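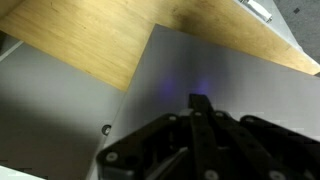 Why Did the Robot Stop?

A robot hand is called a gripper. It is made of plates joined by small pins. In January, the gripper at the Skekent workshop stopped 3 times in one morning.

The robot was not angry or tired. One pin had become loose, so a finger could not close well. The computer felt that something was wrong and it stopped the motor. We call this a safety stop.

What must people do then?

First, keep your hands away. A stopped robot can move again. Then an adult turns off the power and looks at every pin.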